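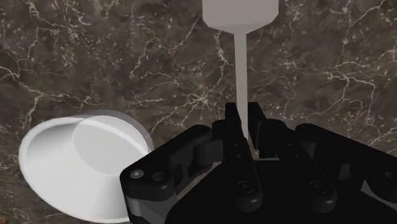
**yusri_santoso** – 4th September
We have to put in a number for grippers before the budget closes, and I'm stuck between two quotes. Urport wants 2303 per unit for the linked-finger type. Zinex is a lot cheaper but it's a plain parallel jaw. Our sim work is all dishes and utensils, a white bowl on its side, thin gray stems to grip, that sort of thing. I can buy 2 of the Urport or fill more stations with Zinex. Which would you do?

**majimbun_dan**
Zinex. Get more stations running. You can change the fingers later.

**Chaiwat Chareonsuk**
I disagree with that. We bought 11 parallel jaws in May and spent almost 200 hours making fingertips for them. Thin handles were fine. Bowls were not, unless they sat upright. Put your own labor in the budget before you call it cheaper.

**majimbun_dan**
> spent almost 200 hours making fingertips

You made every set from scratch. Windden sells blanks.

**Chaiwat Chareonsuk**
They didn't fit our mount. Yusri should check that first – the adapter plate was a separate line on our quote too.

**yusri_santoso**
No adapter on either of mine. I'll ask both. Does anyone know if Urport sells spare links, or is it the whole hand?

**Chaiwat Chareonsuk**
Whole hand when I asked. Get it in writing.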